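Home Local Business Science Opinion Subscribe

Robot arm passes 3,000 tries at setting the table

By Máté Kiss
August
70 shares 4 comments

Drevau's newest kitchen worker has attempted the same sort of chore 3,000 times and has yet to ask for a raise. The Pester project, run out of the Russo lab, is teaching a robot arm to pick things up from a table as messy as everyone else's.

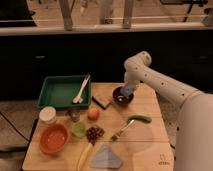
Fewer demos, more clutter

The group's finding, out this month, is that mess makes a better teacher than tidiness. Arms trained on crowded tables needed 200 demonstrations to learn a new object. Arms raised on neat ones needed up to 4,000, a figure parents may wish to keep from their children.
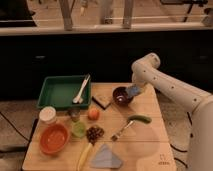 The bowls are the hard part. A gripper going after a fork on open wood has room to be wrong, but one reaching into a small dark bowl has sides to contend with and not much light. The lab scores those attempts separately.
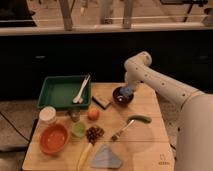
Grapes, cucumber and cutlery stay on the menu through the fall, when the software moves to a second arm at Plirnov. The lab plans to release its training data then. Dishwashing is not on the schedule.

4 comments Share Print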